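Betreff: Re: [werkstatt-robotik] Greifer trifft die Vase nicht mittig

Guoqing Duan schrieb am 2. November 2025:
> Bei mir in der Sim mit der Handkamera dasselbe. Wie weit
> machst du die Finger vor dem Anfahren auf? Und welcher
> Abstand zum Objekt?

Hallo Guoqing,

Finger ganz auf, also 100 mm. Kamera sitzt fest am Handgelenk, kurz vorm Zugreifen füllt die Vase fast alles aus. Dunkles Teil, vom Tisch sieht man unten noch nen Streifen. Hab mal einen Schritt rausgezogen:

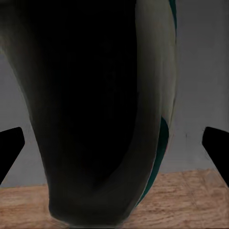 Von 24 Läufen gestern 17 ok, Rest daneben. Meistens seitlich. Verdacht: die Tiefe wird so nah dran unbrauchbar, ich frier die Zielpose jetzt ungefähr 100 mm vorher ein und fahr den Rest blind. Noch nicht fertig getstet.

Am echten Arm (der Samance in der Werkstatt) mach ich das erst wenns in der Sim hält, hab keine Lust auf Scherben.

Config schick ich heut abend, muss los. Hat wer noch die alten Fadow-Backen rumliegen??

Gruß
Xiao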